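Start Tickets Wissensbasis Geräteausleihe Raumplan Abmelden

Ticket: Handdaten laufen dem Bild hinterher (Projektkurs Sturent, Aufgabe Paket packen)
Eröffnet: 11.04.2023
Status: offen, Zwischenlösung vorhanden

Hallo zusammen,

ich schreibe das hier mal als Ticket und hänge meine Notizen gleich mit dran, weil wir uns sonst im Gruppenchat verzetteln. Wir nehmen für den Projektkurs gerade die Vorführungen auf, aus denen unser Greifer später lernen soll, wie man einen Karton packt und mit Schnur zubindet. Klappt eigentlich prima! Nur beim Abspielen in Wostex passen Bild und Handbewegung nicht zusammen. Im Bild liegt die Hand längst am Karton, die Kurve der Handposition ist noch unterwegs. Am Anfang einer Aufnahme fällt das kaum auf, gegen Ende dann sehr.

Was ich zuerst probiert habe: Wostex neu gestartet, Rechner neu gestartet, alle USB-Stecker einmal raus und wieder rein (in der Reihenfolge vom Zettel, ja, wirklich). Danach eine kurze Testaufnahme, nur Karton anfassen und wieder loslassen. Der Versatz war immer noch da.

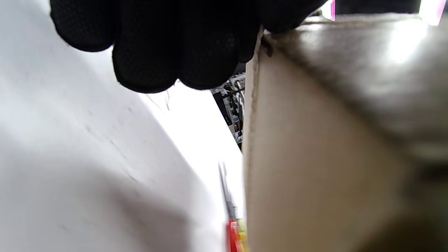 Habt ihr mal geschaut, ob beide Ströme überhaupt dieselbe Uhr benutzen? Bei uns im letzten Durchgang lief das Bild mit der Rechnerzeit und die Hand mit der Zeit vom Funkempfänger, und das driftet dann natürlich auseinander. Steht in den Einstellungen unter Zeitquelle, ganz unten, leicht zu übersehen.

Danke, das war schon mal ein guter Tipp! Zeitquelle stand tatsächlich auf automatisch, was auch immer Wostex sich darunter vorstellt. Ich habe beides auf Rechnerzeit gesetzt und eine neue Serie gemacht, 20 Aufnahmen am Stück, immer dieselbe Aufgabe. Ergebnis: Das Weglaufen ist verschwunden, der Versatz bleibt jetzt über die ganze Aufnahme gleich. Aber er ist eben nicht null. In 16 Aufnahmen hinkt die Hand um rund 115 Millisekunden hinterher, in den übrigen passt es ohne erkennbaren Grund. Ich habe die guten und die schlechten nebeneinandergelegt und finde keinen Unterschied, weder bei der Länge noch beim Licht noch bei der Person.

Nächster Verdacht waren die Module an den Unterarmen. Die Kabel hatten wir bisher einfach laufen lassen, wie sie fallen, und beim Hineingreifen in den Karton zieht das Kabel gern mal am Modul. Also Riemen nachgezogen, Stecker geprüft und den Teil mit den Controllern noch einmal extra durchgespielt - langsam, schnell, dann mit absichtlich verdrehtem Handgelenk. 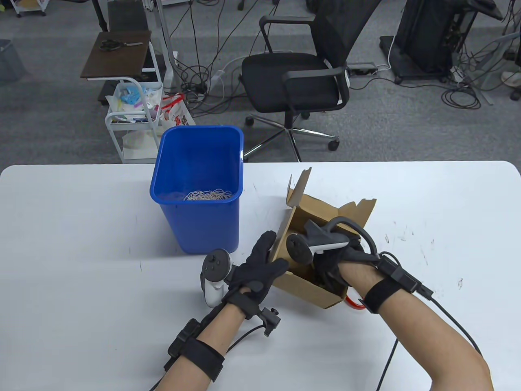
Am Kabel liegt es bestimmt nicht, kam darauf aus der Parallelgruppe, ein Wackler gäbe Lücken in der Kurve und keinen sauberen Versatz. Ich solle lieber den Puffer im Hutapea-Treiber ansehen, der sei ab Werk ziemlich großzügig eingestellt.

Und ja, ich muss zugeben, das klingt logisch. Lücken habe ich in keiner einzigen Kurve gefunden. Den Puffer habe ich dann im Treiber auf 2 heruntergesetzt (weniger nimmt das Feld nicht an) und mir für den Vergleich eine Stelle gesucht, an der man die Berührung gut erkennt. Beim Karton ist das blöd, weil die Finger die Kante so halb verdecken. Viel besser geht es mit der Schnur auf dem Tisch: Finger drauf, festhalten, und wenn man Bild für Bild weiterklickt, sieht man ziemlich genau, wann die Fingerspitze aufsetzt. Das würde ich auch allen anderen Gruppen als Testbewegung empfehlen.
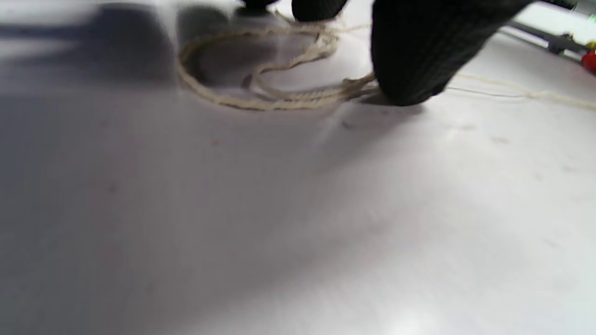

Testbewegung: Schnur auf der Tischplatte festhalten

Mit dem kleineren Puffer ist es deutlich besser geworden. Per Auge sehe ich beim Aufsetzen keinen Versatz mehr, in den Kurven bleibt ein kleiner Rest, mit dem wir aber leben könnten. Dafür meckert Wostex jetzt ab und zu beim Speichern über verworfene Pakete. Gemein: Die Meldung verschwindet nach einem Moment wieder, man muss also hinterher ins Protokoll schauen. Ich habe es gleich mit dem ganzen Ablauf probiert, inklusive Schnur um den Karton, und dabei kam die Meldung vor allem in der zweiten Hälfte.

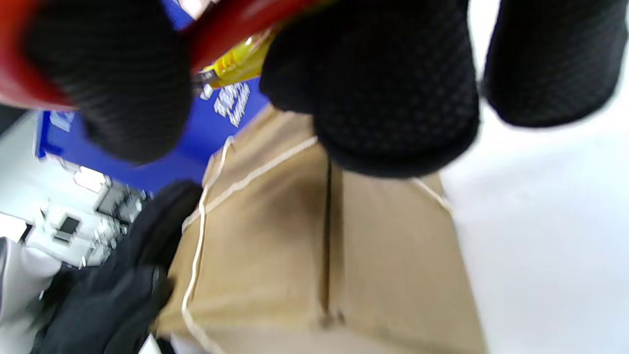

Voller Ablauf mit Puffer 2, Karton mit Schnur

Stand jetzt, damit es alle wissen:

Zeitquelle bitte überall auf Rechnerzeit lassen, nicht zurückstellen!
Puffer im Hutapea-Treiber auf 2.
Nach jeder Aufnahme kurz ins Protokoll gucken und verworfene Pakete in die Tabelle eintragen.
Die alte Serie nicht löschen. Den festen Versatz kann ich vermutlich nachträglich herausrechnen, das Skript dafür ist halb fertig.

Offen ist noch, warum ein paar Aufnahmen von Anfang an gepasst haben. Das wurmt mich ehrlich gesagt am meisten. Vielleicht war da der Hintergrundabgleich mit Adgate gerade aus? Den schalte ich beim nächsten Mal komplett ab und mache dieselbe Serie noch einmal. Falls jemand von euch Adgate sowieso schon ohne Abgleich laufen hat, schreibt bitte kurz hier rein, wie es bei euch aussieht. Bis zur Vorführung im Juni ist zwar noch Luft, aber das Training soll vorher auch noch durchlaufen.

Ich lasse das Ticket so lange offen.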